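Teltuvum T2 Hand-Held Demonstration Gripper

Home / Teaching tools / Hand-held / T2

In stock. Ships from the Cladstead warehouse. Order code: T2-498

The T2 is a gripper with no robot on the end of it. You are the robot. You hold it, you squeeze the trigger, you do the chore, and the camera on top keeps a record of what the fingers did and where they were when they did it. Later on, a policy is trained from your recordings and a real arm gets to have a go. The arm will not thank you.

We make the T2 for people who would like to teach a machine to handle cloth, cups, cables and cutlery and who have found that driving a full arm by remote control is a slow way to fold a shirt. With a remote rig, an afternoon goes by and you have a handful of clean demonstrations and a sore neck. With the T2 you work at close to normal speed, in whatever room the task lives in, and you can feel through the handle when the fingers have bitten too hard.

What it does well

Soft things, mostly. The finger geometry was drawn up by Hafiz Rondonuwu after a long August spent picking up napkins, and it shows. The fingers are open triangular frames with rubber pads on the inner faces. They give a little under load, so you can press down into a pile of fabric, close, and come up with one layer instead of four. You will still come up with four now and then. Keep those recordings and label them as failures; they're worth having.

It also works on beds, sofas and other surfaces that refuse to be flat. Most teaching gear assumes a table. We have met very few people whose laundry stays on the table.

Going in for an orange floral piece on a leaf-print bed, both fingers down on the cloth in the first shot, only the right one in the second:
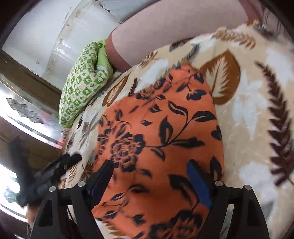
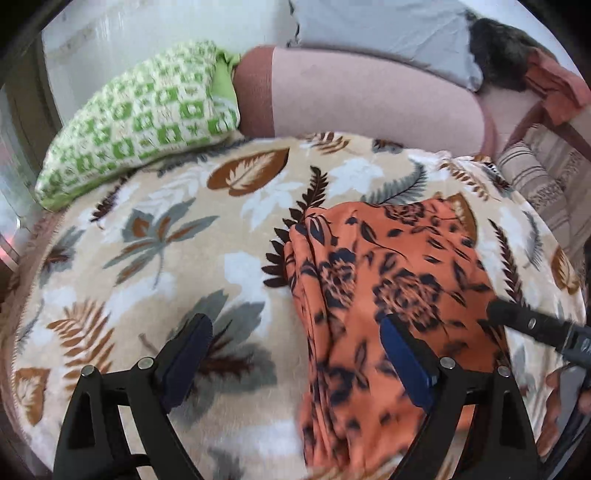
Niamh Scanlon wrote to us that she had expected to hate it. She had been teaching towel folds over a leader arm for most of a year and regarded anything held in the hand as cheating. Her complaint now is that her wrist gives out before her patience does, and could we please make the handle lighter. She also says patterned fabric on a patterned blanket was the best decision she made, after her first policy learned to find "the only dark thing on the white sheet" and very little else.

We are working on the handle, Niamh.

How a session goes

1. Charge the unit and fit the pads. Press each pad until it clicks.
2. Run the finger calibration. Open fully, close fully, open again. Do it every time the pads come off.
3. Walk the camera slowly around the work area for the mapping pass. Slowly means slower than that.
4. Press record, do the task once, press stop. One task, one recording.
5. Move the object, crumple it differently, and do it again.

For a single simple grasp we suggest starting with 80 demonstrations. For a fold, 200, and spread them over more than one room if you have more than one room. People ask whether they can do fewer. They can, and then they write to us.

Keep your other hand out of the way. If you steady the cloth with your left hand in every recording, the robot will wait politely for a left hand that never comes. Tasks that need two hands need two T2 units, which can be paired from the menu (and yes, we noticed how convenient that is for us).

Specifications

Fingers: two, parallel closing, open triangular frame, replaceable
Pads: rubber, blue
Actuation: manual trigger, strap included
Camera: wide-angle, fixed mount, fingers always in view
Weight: 498 g with camera, without strap
Recording time per charge: around 5 hours
Export: Prukton dataset format, plus plain video with a pose file

In the box

T2 gripper, wrist strap, one set of pads fitted and one spare, calibration card, charging cable, hex key. The hex key is for the finger screws. Leave the ones on the camera mount alone – moving the camera changes the view, and your earlier recordings will no longer match your later ones.

Matching robot fingers

The T2 records what its own fingers did, so the arm needs the same ones. The Rondonuwu finger set bolts to any Prukton wrist plate and is sold separately. Fitting other fingers is possible. Ridwan Sutanto on our support desk will talk you through it, with sighing.

Known annoyances

Very dark rooms and very blank walls confuse the mapping pass. Strong window light is usually fine, though do a test recording before you commit an evening to it. Fleece sheds onto the pads; wipe them with a damp cloth between batches. The strap can swing into view if worn loose, so snug it up.

Firmware notes for this unit were last revised December 2021. Pads, straps and spare triggers are listed under Parts.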